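Ticket: Gallery export stops at 1,000 files
Product: Gollau 
Opened by: Anayeli Huerta
Assigned to: Phúc Kiều
Status: Closed

Anayeli Huerta, 9:12 am
I am trying to move our Bristgate library off the old server. I pick the top folder, choose Export as zip, and wait. The zip downloads with no error but it only has 1,000 files in it. The folder page says 1,048. Tried it in two browsers. Same result both times. I need the whole set because the old server gets shut off at the end of May.

Phúc Kiều, 9:40 am
Thanks. Please send me the size of the zip and tell me if subfolders are included in the export. Also check if the missing files are spread around or all from one place.

Anayeli Huerta, 10:25 am
Zip is 182 MB. Subfolders is checked. I sorted both lists by name and compared them. Everything missing is from the end of the list, under Kitchen and Windows. Those open fine when I click on them in the gallery, full size. Four from Kitchen:
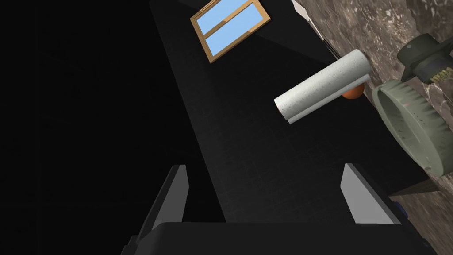
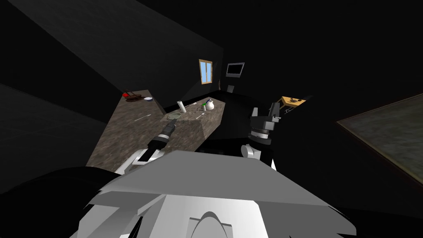
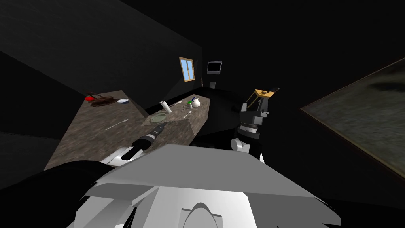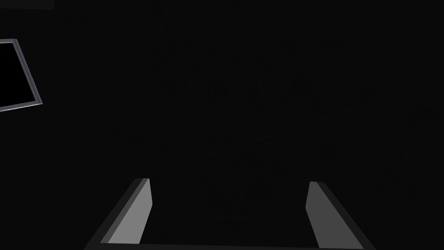 The roll on the dark counter is the first name on my missing list.

I also tried exporting just the Kitchen folder. That one came down complete, so I don't think the files are damaged.

Phúc Kiều, 10:58 am
Agreed, the files look good on the server too. Two things could do this. One is the 90 second limit on building a zip. The other is the page size on the file list. If it was the time limit I would expect an error or a zip that won't open, and yours opens. Can you do the top folder again and tell me how long it takes from the click to the save box?

Anayeli Huerta, 11:20 am
Under a minute. Still 1,000 files.

Phúc Kiều, 11:34 am
OK, then it's not the time limit. Passing this to Dagný Skov, who works on the export code.

Dagný Skov, 1:15 pm
Found it. The export asks for the file list one page at a time and the page size is 1,000. It should keep asking until there are no more pages. When the sort order is set to Name it reads the first page and quits. With sort by Date added it goes on to the second page like it should. The sort order is remembered per user, so most people never see this.

To get around it for now:
1. Open the top folder.
2. Set Sort to Date added.
3. Reload the page. The old setting stays in memory until you do.
4. Run the export again.

Don't use Select all and then Download selected. That goes through the same list and has the same problem.

Anayeli Huerta, 1:52 pm
Did that and got 1,000 again. Then I saw I hadn't reloaded - sorry. After the reload I got all 1,048. Unzipped it on my machine and the names match the list. The accented names came through too, which I was worried about after last time.

Is there any way for the program to warn when the count doesn't match? I only noticed by luck.

Dagný Skov, 2:10 pm
I have added that as a separate request. The fix for the sort problem is in review with Jaanus Koppel and will go out with the next update.

Phúc Kiều, 2:30 pm
Added the sort steps to the export help page. Closing this one. Reply here if the count comes up short again and the ticket will reopen.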